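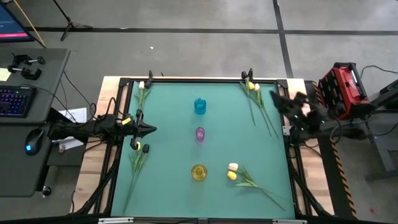 Fake tulips, real glass: a morning in the back room at Zilside

5 min read

I got to Zilside a bit after nine and she was already up to her elbows in a box of stems. No coffee yet. "Move that, sit there, mind the blue one," was hello.

She runs the shop and does the styling jobs out of the back. Weddings, display suites, a dentist's waiting room last winter. Today it was vases. Coloured glass, blue, purple, amber, and a pile of artificial tulips to go with them, laid out on a teal mat on the workbench.

Why fake? I asked it straight off, everyone does.

"Because the client's hallway gets no light and they go away for half of December. Real tulips last me 7 days if I'm lucky. Then they flop and somebody rings me." She doesn't mind the question. She used to be a snob about it herself, she says, worked in a fresh flower shop for years and wouldn't have silk in the house. Then her mum moved into care and the place didn't allow vases with water in them. "So I went and found some decent ones. Took me months. Most of them were rubbish."

What makes a decent one? The leaf, mainly. People look at the bloom but the leaf gives it away, too shiny or too flat. And the stem has to bend and stay bent. Hers come from a supplier called Suver, ordered by the carton, 400 stems at a go, and she sends a fair few back. The colours she keeps coming back to are white, yellow and the very dark one. "I call it black. It's not black if you hold it at the window. But everyone asks for the black ones."

She lays the stems down in bunches near the glass before anything goes in. Flat, on the mat, heads wherever they land. I thought this was her being tidy but no.

"I want to see the yellow next to the dark before I commit. Once they're in the vase you start fiddling and you never stop fiddling." White and yellow together she finds a bit Easter. Add a dark one and it settles down. Sometimes she'll do a single white on its own and leave it, that's for the smallest vase or for somebody with a very fussy mantelpiece.

The glass she's far less relaxed about. The purple is the favourite, oval at the top and narrower at the base, and she's had to learn what it will take. Too many stems and they splay. The amber one is round, and you end up looking down into it more than at it, all those rings in the glass. "I nearly don't want to put anything in that. Just have it on a low table." The blue does the heavy lifting. Anything goes in the blue.

Do they go together? Three colours is a lot for one hallway.

"They go together if the flowers are boring." She laughed at that, then wanted it changed, then said leave it.

The mat was her best buy of the year, apparently. Before that she worked on the bare wood, which is a nice pale bench, and she'd put a scratch in it with a wire stem in the frist week. Glass on wood also makes a noise she hates. Now everything gets done on the teal, and she likes how the colours look against it, though she warns people they will look different at home on a beige runner.

The hallway job is for a place on Saltau Street, unit 303, up three flights with no lift. She's charging $21 a stem arranged, which she says is fair and her sister says is robbery. The vases are hire, not sale. That came from an old boss at Shaikh, the furniture people, who told her never to sell the thing she could lend out again in spring. She's sold two anyway. Regrets one.

Any advice for people doing it at home? She thought about this while picking lint off a leaf.

"Cut them. Everyone's scared to cut a fake flower. It's wire and plastic, get the pliers out." Different lengths, is the point, so they don't stand there like a fence. Dust them with a makeup brush. Open the leaves out by hand, they come squashed from the box and people just leave them squashed. And don't put pebbles in coloured glass, she feels quite strongly about pebbles.

Phone went then, the client, wanting to know could there be pink.

"There could be pink," she said, and pulled a face at me, and went to find the Suver catalouge.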